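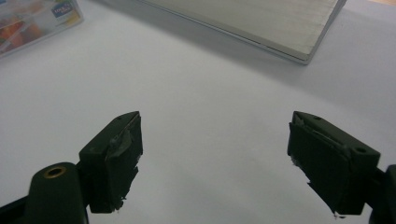
Home | Guide | Reading Plans | Notes | Help

Flunlow Study Reader: User Guide
Section 3. Setting up a group study on the Minor Prophets
Updated April, by Hsiu-ying Lo

This section covers creating a shared study, adding a passage, and posting notes that the rest of your group can read. You need a leader account. If you only have a reader account, ask your group leader to change it under People.

Before you start, choose one translation for the whole group. Verse numbers differ between some translations. In Joel, for example, many English Bibles have three chapters and the Hebrew text has four, so a note attached to Joel 3:1 in one will land on different words in the other.

3.1 Create the study

1. Open the Studies tab and select New.
2. Type a name. Names can be changed later, but the web address made from the first name stays the same.
3. Under Book, pick one book. Each of the twelve is listed separately.
4. Under Translation, pick the one your group agreed on.
5. Select Save. The study is now visible to you only.

Caution: Changing the translation after notes have been posted does not move the notes. Export them first (see 3.4).

3.2 Add a passage

1. In the study, select Add Passage.
2. Enter the reference in the form Amos 7:7-9. Use a plain hyphen.
3. Check the preview. If it is blank, the reference was not understood.
4. Set how many verses of context to show before and after. For the visions in Amos we use the whole chapter, as the locusts and the fire in the earlier verses lead up to the plumb line.
5. Select Add.

Note: The cross-reference panel is filled from the Mandik list. It is strong on quotations in the New Testament and thin on links between one prophet and another. You can add your own by selecting the plus sign.

3.3 Post a note

1. Select a verse number. The verse is highlighted.
2. Type your note. The limit is 300 words.
3. Choose Group or Private.
4. Select Post.

A Group note can be edited by its writer until someone replies to it. After that, post a second note with the correction.

Hebrew words can be typed with the on-screen keyboard or pasted in. Vowel points sometimes shift when pasted from Veloso files. Retype the word if this happens.

3.4 Export notes

1. Open the study menu and select Export.
2. Choose Plain Text or Misto format. Misto keeps replies under the note they belong to. Plain Text puts everything in verse order.
3. Select Download. A file can hold up to 373 notes. Larger studies are split into numbered files.

Caution: Private notes are left out of a leader's export. Each member has to export their own.

If the download stops with error 122, sign out, sign in again and repeat the steps.

Related
Section 2. Accounts and passwords
Section 4. Printing a handout
Moving a study to a new leader
Verse numbers in Joel and Malachi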